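Moving a small shop's card payments to a new provider

21st February

The contract with our old card processor ran out last month and I have spent the time since moving the shop over to Tevau. Several people asked me to write up how it went, so these are my notes, mostly in the order things happened.

Our volume is low. We take card payments at one till and through the website, and a busy day is 300 transactions. The old arrangement was a monthly rental for the terminal, a percentage on each sale, and a separate charge for what the statement called "non-qualifying" cards. I never found a list of which cards those were. Lena Zawadzka, who does our books, had been entering the charge under sundries for two years.

Tevau charges a flat percentage and sells the terminal outright. Refunds are the awkward part. The fee on the original sale is kept, so a full refund costs us the fee. With the old provider it was returned after 30 days. For a shop with a lot of returns this would matter more than the headline rate, and I would work it out on paper before signing.

Setting up the account took four working days. They wanted proof of address, a bank statement and a photo of the shop front. The first bank statement was rejected because it was a PDF exported from the app with no sort code on it. The second went through overnight.

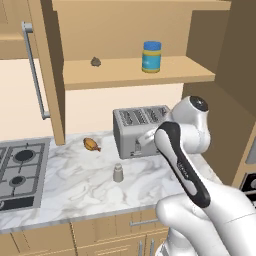
The terminal itself connects over wifi and falls back to a mobile SIM. The fallback works, but it is slow to notice that the wifi has gone. I timed it at 8 seconds with the router unplugged, and during that time a customer sees only a spinning circle. There is a setting under Network called "prefer mobile" which avoids the wait. I have left it on.

Settlement is next day for anything taken before the cut-off, which can be set to one of three times. Ours was set to the earliest by default, so evening sales were landing a day later than the till report suggested. Lena found this when the first week would not reconcile. Changing it takes effect from the following day, and the day of the change produces two batches. Both carry the same date in the export – worth knowing if your spreadsheet matches on date alone.

The website was harder. Our shop software is Urkmont, and the Tevau plugin for it does not pass the order number through in the reference field. It passes an internal ID instead. Lena Szczepańska at Wieczorek, who host the site, wrote a small script that looks up one from the other and adds a column to the daily file. It has run without trouble so far. The plugin authors say the field will be fixed in the April release.

I also looked at Cletelach, whose rate was lower. They hold back part of each payout as a reserve for new accounts, and I could not get a written answer on when it would be released.

Still to do: returning the old terminal, which needs its original power supply, and cancelling the direct debit once the last invoice has cleared.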